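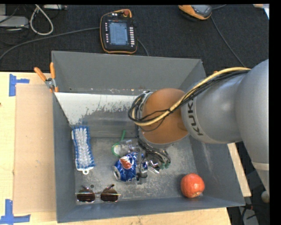

Sorting and Clearing Up: notes for session 3
Household Skills evening course, Skunosari Centre
Tutor: Armelle Chauvin

Hello again, everyone. Several of you asked for last week's talk in writing, so I've typed it up more or less as I gave it (minus the bit where I lost my pen). Ngân Đào kindly lent me her notes for the parts I'd forgotten saying.

We'd got as far as drinks things. They make up most of what ends up in the bin after a party or a packed lunch, and they're the ones people ask me about the most — cans, bottles, cups with lids, cups with straws, all of it in together.

Cans first. A drinks can is the easy one. Tip out the dregs, give it a quick swill if it had something sugary in it, and in it goes. You don't need hot water and you certainly don't need washing-up liquid!

Now, squashing. Leandro asked whether he should be flattening his cans and I gave a rather muddled answer, so let me try again. It depends on how your recycling is collected. Where everything goes in one mixed container, some sorting plants would sooner have cans left in their normal shape, as a very flat one can end up in with the paper. Where cans are collected by themselves, squash away. Your council's leaflet will say. If one's already been trodden on, put it in anyway and don't fret about it.

Plastic cups are more of a nuisance. Look underneath for the little triangle with a number in it, then check that number against your own council's list. Take the straw out, take the lid off, and look at each bit separately. Straws are usually too small and thin for the sorting machinery, so unless you're told otherwise they go in the general rubbish. If it's a sturdy cup you can use again, please just wash it and keep it. I've had one in my kitchen for years with a chewed straw and it still does perfectly well for squash.

A word on the container you sort into. I like something wide and open at the top, so you can see what you've got without digging. Metal ones get scratched to bits on the bottom and it makes no difference at all. Wipe yours out when it gets sticky, dry it with an old tea towel, and that's plenty. Mathis lines his with newspaper, which I think is a faff, but his is cleaner than mine.

The order I go in, when there's a heap to get through:

Anything broken or sharp comes out first, with gloves on.
Next, anything with liquid still in it. Empty it over the sink.
Cans and tins.
Plastics, lids and straws off.
Whatever's left gets a second look before it goes in the general rubbish.

For next time

Keep a tally for one ordinary day of every drinks container your household throws out. Write down what it was and where it went. Eugénie has offered to put everyone's lists together on the big sheet, so please write clearly.

Bring your council leaflet too if you can find it, and a pair of gloves. We'll be doing jars, foil and those wretched crisp tubes.

Armelle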